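4.2 What the reuse figures do and do not show

The claim that a cotton cloth replaces a fixed number of paper towels appears in nearly every household waste guide we reviewed, usually with no source. Where a source is given, it tends to lead back to the Emadow leaflet, which states that one cloth "does the work of 2,000 sheets." We wrote to the publisher asking how the number was reached and received a copy of the same leaflet. Rosenthal's earlier review ran into a similar problem and treated the figure as a slogan. We see no reason to be kinder to it.

Our own survey covered 102 households in Leledside and Wondberg, each of which kept a kitchen diary through August. The diaries asked people to note every time they wiped a surface, dried a dish or cleaned up a spill, and what they used to do it. We expected cloth owners to buy less paper. Many of them did say so in the opening interview. The receipts they handed in tell a weaker story, and in Wondberg the difference between cloth owners and everyone else was too small to take seriously.
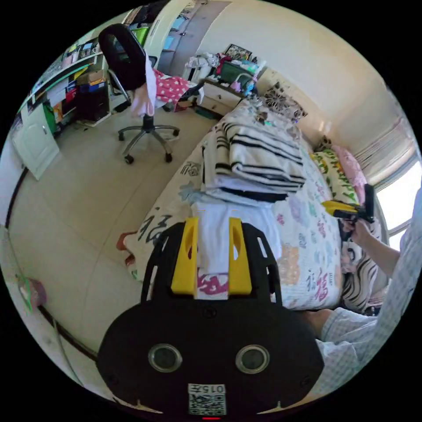
Figure 3. White cloth.

Part of the trouble is that a cloth and a sheet of paper are rarely rivals for the same job. Diary entries for grease, raw meat and pet accidents mention paper almost without exception, even in homes with a full drawer of cloths. Entries for drying hands and glasses mention cloth just as steadily, and did so long before anyone in the house had read a leaflet. A guide that counts every wipe with a cloth as a sheet of paper saved is counting savings on paper that would never have been used. Paulík raised this point in comments on our first draft, and the coding scheme was changed to separate "would have used paper" from "would not have." The answers are self-reported, and we put limited weight on them.

Washing is the second weak spot. The leaflet assumes that cloths go in with a load that would have been run anyway. Some of our households did this. Others ran small hot loads for kitchen cloths alone, often on the grounds that they did not want them near clothing. We have no meter readings – the budget did not stretch to them – and so we cannot say what those extra loads cost in water or power. Neither can the leaflet, which does not mention them.

Then there is the question of how long a cloth lasts. Published guides offer anything from 25 to 200 washes, a range so wide that almost any conclusion can be drawn from it. Our participants threw cloths out for reasons that had little to do with wear: stains, smell, a move to a new apartment, a gift of newer ones. The Carnegie method, which tests fabric until it tears, measures something real, but it is hard to see what it says about a kitchen where the cloth is gone well before then.

None of this shows that paper is the better choice. Our sample was small, the diary period was short, and people who agree to write down every spill for a month are unlikely to be typical. What we can say is that the single-number comparison should not be repeated in public advice until someone explains where it came from. Section 4.3 turns to the receipts in more detail, including the households whose diaries and purchases could not be made to agree.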